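Table Surfaces: Wear and Cleaning
Kalance Workshop, Room 117

Gallery page 4. Last edited Nov 11, 2019.

The pages in this set cover the work tables in Room 117: what the tops look like in daily use, what collects on them, and how they are cleaned between sessions. Earlier pages deal with the floor, the shelving and the sewing benches. Notes are short. Cleaning steps are listed in full on the Flondero sheet pinned inside the supply cabinet door, and only the parts that apply to tabletops are repeated on this page.

All tops are wiped at the end of each session. The order is dry first, then damp. Wiping damp first turns crumbs into paste and drags fibers into the corners, where they have to be picked out by hand. Use the flat gray cloths for the dry pass and fold them toward you so the debris stays inside the fold. Shake them out over the bin, away from the fabric rolls.

Marble-patterned top, cream and off-white with peach and light tan veining. Crumbs, dark specks and short fibers near the middle, including one bluish thread lying at a slant.

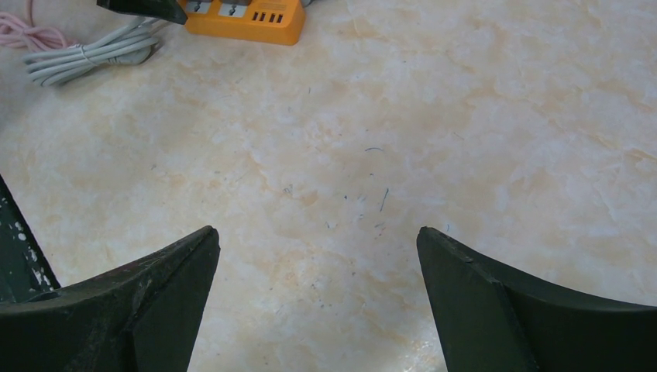 Mahtab Ansari writes that the pale tops are harder to keep looking clean but easier to keep clean, and she would take them over the old brown ones any day. On the brown tops she used to find thread by running her palm across the surface. She also asks for a lint roller at each table, as the cloths pass over single hairs.

Lint rollers are now on order from Garnex, in a box of 200 sheets. Until they arrive, a loop of masking tape around two fingers picks up single threads. Press and lift. Dragging the tape leaves adhesive on the finish, and the adhesive then holds dust.

For the damp pass, wring the cloth until it no longer drips and follow the long side of the table. Soft water is fine. Leave out the spray polish, which leaves a film that chalk will not wipe off. Dry with a second cloth before any paper patterns go back down.

Corrections to Banafsheh Pakzad, quoting supply number 3726. The next page covers the cutting mats and will be added in December.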